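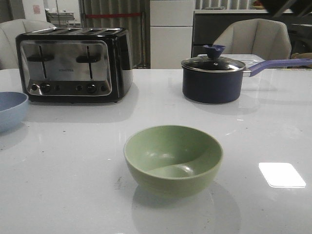
Kitchen Lending Room Opens Its Doors in Grevedbridge

Anyone who has ever needed a bigger toaster for exactly one weekend is going to love this. Grevedbridge now has a place where you can borrow one. The Gisura lending room opens Wed 6 September on the ground floor of the old Tjoa building, and it's stocked with the kind of everyday kitchen gear that people need now and then and don't always have the cupboard space for.

The idea is simple and, we think, pretty wonderful. You come in, you look at what's out on the big white table, you sign your name and you take home what you need for up to three weeks. Then you bring it back clean and someone else gets a turn. Saucepans, mixing bowls, toasters, colanders, baking sheets, a fish kettle that has already been asked about twice — it's all there for the borrowing.

Membership is $10 a year per household. That covers everything on the shelves, with no extra charge for the larger appliances.

Gisura is the work of Vilhjálmur Steinarsdóttir, who moved to Grevedbridge three years ago and arrived with two suitcases and not one pot. "I cooked eggs in a cake tin for a month," Steinarsdóttir told us, laughing. "My neighbors lent me things one by one until I had a kitchen. I wanted a room that could do that for everybody."

The town has 2,000 residents and quite a few of them are in short-term rentals, where the kitchen drawer might hold a can opener and a single fork. But the room isn't only for newcomers! Grandparents with a full house over a long weekend are welcome, and so are students, campers, people whose stove is being replaced and anybody who just wants to try a four-slice toaster before buying one.

What's on the table

We were lucky enough to get a look while the first pieces were being set out, and it's a cheerful bunch. The toaster is a handsome thing, black with a brushed stainless front, a pair of levers and a row of controls along the bottom. Next to come off the list will surely be the navy saucepan. It has a long purple handle and a clear glass lid, so you can keep an eye on your rice without letting the steam out, and whoever picked it clearly likes a bit of color. There's a knob on that lid to go with the handle, too, in a purple of its own.

A shelf along the back wall holds the heavier pieces, including a cast-iron casserole and two stockpots. Baking gear goes in the tall cabinet by the door. Knives are kept behind the desk and you have to ask for them.

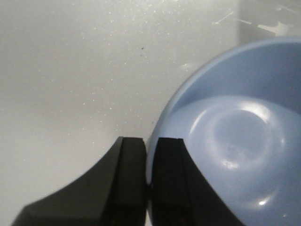 Bowls have turned out to be the thing people ask for most, even before opening day. Steinarsdóttir put a wish list up in the window in August and "more bowls" was written on it over and over, in all sorts of handwriting. So bowls there will be, in soft colors that are easy to spot when you're packing up after a potluck. The light blue one is smooth, glossy plastic, good news for anybody carrying a stack of them across the parking lot in one trip. Families with small kids have been promised first pick of the plastic ones on Saturdays.

If your own cupboards are overflowing, you can help fill the room. Gisura takes donations of clean kitchenware in working order, and already has 45 donated pieces entered in its notebook (a real paper notebook, green cloth cover, tied to the desk with string). Lids are especially welcome. A lot of good pans have come in without one, and the lid box is the first place Steinarsdóttir looks when a new bag arrives.

Items that can't be accepted for now:

Microwaves and deep fryers
Nonstick pans with flaking coating
Anything with a damaged cord
Pressure cookers missing their gasket

How borrowing works

Bring something with your name and address on it the first time. You'll get a card, and after that the card is all you need. Each item has a number on a paper tag, and you write that number in the notebook next to your name and the day you plan to return it. If you'd like to keep something longer, call or stop by, and if no one is waiting for it you can have it again.

There's no limit on the number of small items, within reason. For plug-in appliances it's one at a time per household. Please ask for a spare box if you're carrying something awkward. The room keeps a stack of them by the radiator.

Late returns cost nothing during the first season, though Steinarsdóttir does hope people will think of the next person in line. "If you have the big stockpot and it's chili weekend, please, please bring it home to us," was the message.

And breakages? They'll happen, and it's fine. You tell the desk, you put a few dollars in the jar if you can and that's the end of it. The Vosteck hardware store on Mill Street has offered to replace loose screws and worn handles at no charge, and will be checking cords and plugs on anything electric before it goes out the door.

A nice room to be in

It would be easy to miss how pleasant the place itself is. The Tjoa building was a fabric shop for decades and then sat locked up, and plenty of people in town still call it "the button shop." The big table has a glossy white top that shines when the lights are on, and there are soft, pale upholstered chairs behind it, which feels far more like somebody's home than a counter with a line in front. You can sit down and talk over what you're cooking. We did, for longer than we meant to, and left with a recipe for rye pancakes.

Having everything out on one table is part of the plan. Steinarsdóttir wanted people to be able to pick things up and feel how heavy they are, to turn a bowl over or try a lid on a pan, with none of it behind glass. The display will change every week. Soup things are coming once the weather turns, and there's talk of a whole table of cookie cutters in December. 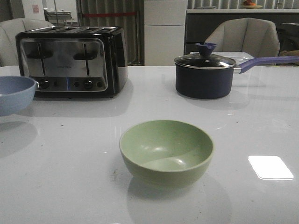
Opening day

Doors open at 3 in the afternoon and stay open into the evening, so there's time to come by after work or school. There will be toast! Steinarsdóttir is bringing bread from home and has asked visitors to bring a jar of something to spread on it. Plum jam is spoken for. Marmalade isn't, as far as we know, and neither is peanut butter.

Anyone who signs up on the first day can take an item home right away. There's also a swap basket for the little stuff that doesn't need to come back — measuring spoons, cookie cutters, corn holders, those tiny forks that show up in every drawer. Take one, leave one, or just take one.

After that the room will be open on weekday afternoons and on Saturday mornings. The entrance is on the side of the building, past the bike rack, and there's a ramp. Parking is free in the lot behind Vosteck.

A couple of evening get-togethers are being planned for later in the fall. The first is a knife-sharpening night, and you're welcome to bring your own. The second is a soup supper, with all the cooking done in borrowed pots. Sign-up sheets for both will be on the desk from opening day, along with the wish list from the window, which has plenty of space left at the bottom.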